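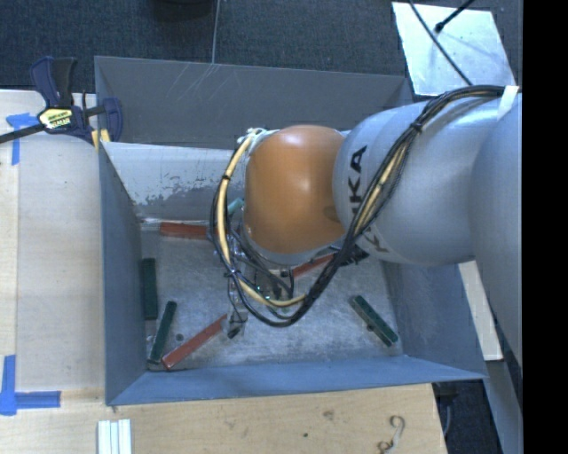

그림 1. 회색 판금 용기 안으로 뻗은 로봇 팔. 은회색 몸체에 주황색 관절부가 이어지고, 검은 케이블과 옅은 노란색 호스가 이를 감아 돈다.

3.2 소규모 출판사의 번역 판권 검토 절차

본 절에서는 번역 판권의 도입 여부가 결정되는 과정을 검토 단계별로 분석한다. 선행 연구는 대체로 판권 거래를 도서전이나 중개사의 관점에서 다루어 왔으며, 출판사 내부에서 검토용 원고가 어떠한 경로로 읽히고 기각되는지에 관해서는 자료가 충분하지 않았다. 본 연구는 인문·문학 분야의 소규모 출판사 18개사를 대상으로 면담을 실시하고, 그 가운데 6개사로부터 내부 검토서를 제공받아 분석 자료로 삼았다.

검토 절차는 대상 출판사 전반에서 유사한 구조를 보였다. 중개사가 보낸 소개 자료를 편집장이 일차로 선별하고, 선별된 도서에 한하여 외부 검토자에게 검토서 작성을 의뢰한다. 검토서에는 줄거리 또는 논지의 요약, 저자의 기존 저작, 국내 유사 도서의 현황, 번역상의 난점이 기재된다. 다만 각 항목의 비중은 출판사마다 달랐다. 프레르니아(Prernia)의 검토서는 번역상의 난점에 전체 분량의 절반 이상을 할애한 반면, 그릴로(Grirlow)의 검토서에서 해당 항목은 한두 문장에 그쳤다.

원서의 분량은 판단에 직접적인 영향을 미치는 요인으로 확인되었다. 면담에 응한 편집자 다수는 원서가 400쪽을 넘을 경우 번역료와 제작비의 부담을 이유로 검토 의뢰 자체를 보류한다고 답하였다. 200쪽 이하의 도서는 상대적으로 수월하게 검토 단계에 진입하였으나, 정가 책정이 어렵다는 점에서 최종 단계의 기각 사례도 적지 않았다. 쿨만(Henrike Kuhlmann)은 이러한 현상을 '분량의 이중 문턱'으로 명명한 바 있으며, 본 연구의 자료 또한 이 개념에 대체로 부합한다.

한편 외부 검토자의 의견이 최종 결정에 반영되는 정도는 일정하지 않았다. 제베모라(Zevemora)에서는 검토자가 번역을 겸하는 것이 관행으로 정착되어 있었고, 이 경우 긍정적 의견의 비율이 높게 나타났다. 백스터(Baxter)는 이해관계의 중첩을 피하기 위하여 검토자와 번역자를 분리하고 있으나, 번역자를 새로 물색하는 과정에서 계약 일정이 지연되는 문제를 안고 있었다. 두 방식의 우열을 본 자료만으로 판정하기는 어렵다.

기각 사유의 기록 방식에서도 차이가 관찰되었다. 일부 출판사는 기각된 도서의 검토서를 별도로 보관하여 동일 저자의 후속작을 검토할 때 참조하였으나, 다른 출판사에서는 담당 편집자의 퇴사와 함께 관련 기록이 소실되었다. 후자의 경우 이미 기각한 도서의 검토를 다시 의뢰하는 일이 발생하였고, 검토 비용이 중복하여 지출되었다. 검토 기간은 도서전 이후인 가을에 길어지는 경향을 보였으며, 7월에 접수된 자료는 비교적 신속하게 처리되었다. 검토서의 서식과 판권 계약 조건의 관계는 다음 절에서 다룬다.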